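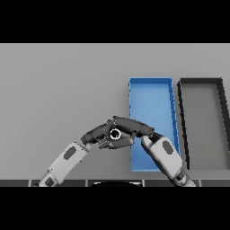

Entili D2 – Cellule à deux bras pour le tri en bacs
Fabricant : Adinstead
Référence : 2598

Avis de sécurité – blocage mécanique entre les mains

Adinstead a été informée d'un défaut affectant le transfert d'une pièce d'une main à l'autre. Lorsque les deux mains saisissent simultanément une pièce annulaire, les doigts peuvent se croiser et rester engagés. L'arrêt de couple ne se déclenche pas toujours dans ce cas. Le défaut a été reproduit en simulation sous Fasum, puis constaté chez un client après plus de 4000 cycles.

Équipements concernés : cellules livrées avant février, logiciel de commande version 2.

Mesures à appliquer
Désactiver le transfert direct dans le menu Cycles.
En cas de blocage, actionner l'arrêt d'urgence et consigner l'alimentation. Ne pas tenter de séparer les doigts à la main tant que les freins sont serrés.
Relever le code de défaut 12 et le transmettre au service technique.

Le correctif est fourni sans frais aux détenteurs d'un contrat Fitstead. Les autres clients sont invités à en faire la demande par écrit.

Responsable du dossier : Arben Trajkovski, sécurité des produits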